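Fultadar Rooms: simulated drawer and dresser episodes for room turnover

Summary

Fultadar Rooms is a set of 793 simulated episodes of a two-armed robot working in furnished bedrooms. It was put together for Mornero, which runs serviced apartments, as part of a trial of robot help with room turnover. The episodes cover the part of the job that attendants call the drawer check: open each drawer, look for things guests left behind, close it, move on.

Everything is rendered. There are no real rooms, guests or employees in the data.

What is in each episode

One head view and wrist views from the grippers
Joint positions and gripper opening for both arms
A one-line task instruction in English
An outcome label (done, partly done, failed)
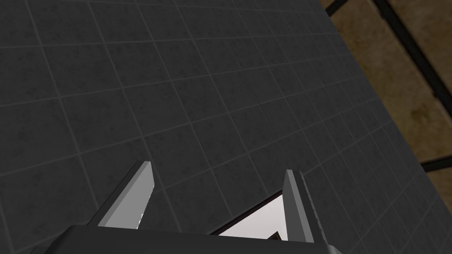 Wrist view, fingers open, nothing held.

The wrist views have no text overlay. They often show little besides the gripper and whatever surface is behind it, so we don't recommend training on them alone.

Why drawers

Remzi Kurtuluş ran interviews with room attendants at the Killey building in April. We asked which parts of a turnover they would hand over and which they wouldn't. Drawers came up early, mostly due to the bending. Making beds and final inspection stayed on the attendants' side of the list.
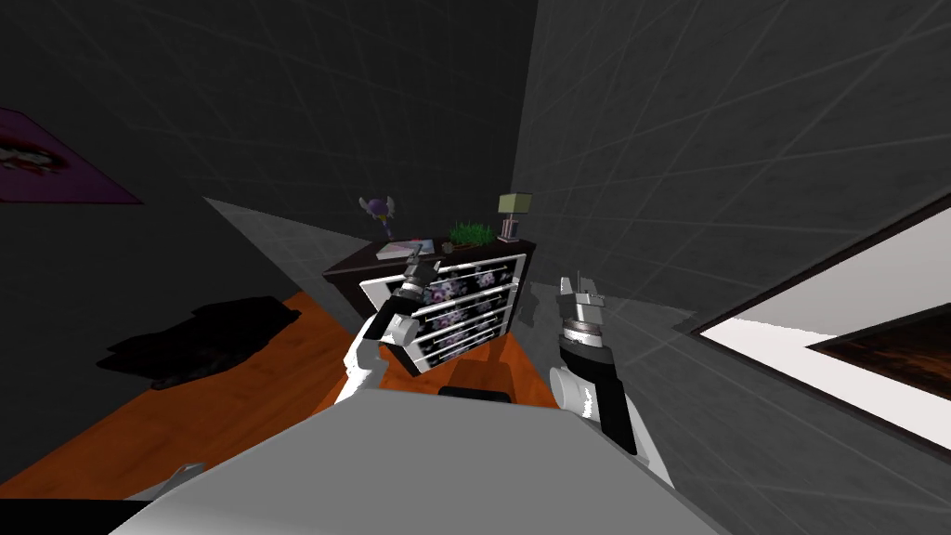 Attendants also told us that a drawer check is slow when guests or owners keep things on top of the furniture. One hard pull and something falls over. We kept small items on the dressers for that reason, and in this room the lamp, the pot of grass and the purple winged figurine all stand on top while the left gripper works at the top drawer. An episode where any of them tips is labeled partly done, even when the drawer check itself is complete.

Changes to the job

Under the trial plan, an attendant starts the robot, leaves it on the drawers and does the bathroom in the meantime. The attendant still signs off the room. Lost property is never handled by the robot; it stops and sends a message, and a person picks the item up. Minutes saved per room are not used to raise the room quota during the trial. That condition was asked for by Pascal Royer on behalf of the Killey staff, and Mornero agreed to it in writing. 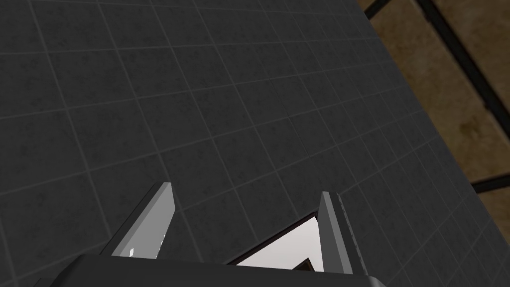

Wrist view with a pale object behind the open fingers.

Known problems

Head views are tilted, sometimes strongly. We left them as they are.
Wrist views are partly blocked by the gripper body.
Wall art and drawer patterns are louder than in any Mornero apartment.
Outcome labels were checked by two people, Ozan Soylu and Riku Nomura. They disagreed mainly on partly done.

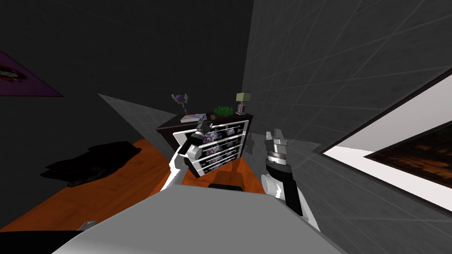
Head view: left gripper at the drawer front, right gripper clear of the dresser.

Not suitable for

Estimating staffing needs or time per room. Simulated episodes run at their own pace, and the Tokgöz scheduling tool should not be fed durations from this set.

Contact

Sibel Çetinkaya maintains the set. Send label corrections with the episode number and a short note on what you think is wrong.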